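Watching Together: Talk Shows About TV, and Why We Keep Them On
Final project report, Media and Everyday Life
Oct 13, 2020

When I signed up for this project in June I thought I would be writing about television. I ended up writing about people who talk about television, and I have to say I had a lovely time doing it, even on the nights when I was playing the same half hour of audio over and over with a bowl of cereal going soft beside me.

My question was a simple one. When a podcast covers a series week by week, does it change how the listeners feel about the series? I picked Clurkivix, a mystery show set in a harbor town, mostly since my roommate already had it on and I could hear it through the wall. It has 11 episodes in its first season, and two fan podcasts followed it from start to finish. One is called Sisteo and the other is The Hamann Hour, and they could hardly be more different. Sisteo is chatty and full of detours (there is a long stretch in the fourth installment about soup), while The Hamann Hour keeps to a strict plan, with a recap first, then theories, then listener mail.

I put a short survey on the Enden message board, where fans of both podcasts like to gather, and 115 people filled it in. I was hoping for maybe a couple dozen, so I was thrilled! I also did longer phone interviews with five of them, and those calls were the best part of the whole semester.

What came up again and again was company. People told me they watched an episode alone, went to bed a little unsure of what they thought, and then made up their minds the next day on the bus or doing dishes, with the hosts in their ears. Several said they had nearly quit the series after the slow third episode and stayed for the podcast.

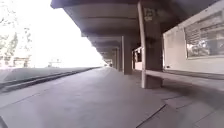 Beverley Haslam saw it the other way around, and told me that the podcasts had spoiled the finale for her, because by then she had heard so many clever theories that the real ending felt small. She still listens every week, she said, but she now waits until a season is over before she starts.

I thought about that call for days. My first draft had treated the podcasts as a plain good thing, and I went back and rewrote most of the middle section to make room for people who felt crowded by all that guessing. Quite a few survey comments matched hers once I knew to look for them, especially among fans of The Hamann Hour, where the theories take up the most time.

There are limits to all this, of course. Everyone who answered was already a fan, and I never reached the folks who gave up on the show and the podcasts together. If I get to continue next year I would like to find them, and I would also like to follow a comedy, where there is less to guess about. My survey questions and call notes are in the folder I handed in with this report.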